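Rebelo Hall will take in used bed linen and clothing again from Oct 18, 2022, after a break that began in May, when the storage room was closed for roof repairs.

The textile exchange, run by a group called Clistia, had 600 members before the break. Organizer Ans Desmet said most items will go straight back out to households in the district. 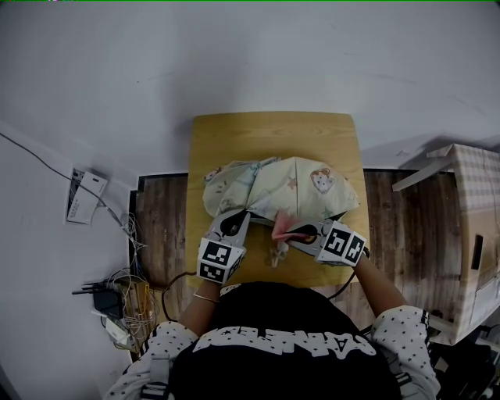
Donations should arrive clean and dry. Cotton sheets and pillowcases are needed most – plain or patterned, and a pale cream piece like the one being folded on the light-wood table is as welcome as a bright one. Each household may bring up to 10 items per visit. Coats and shoes will be accepted later in the season.
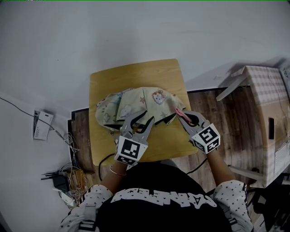
Do visitors have to donate something before they can take anything home?

Anyone living in the district can collect items free of charge, with or without a donation.

Alcides Queiroz, who manages the hall, said there is shelf space for 100 boxes.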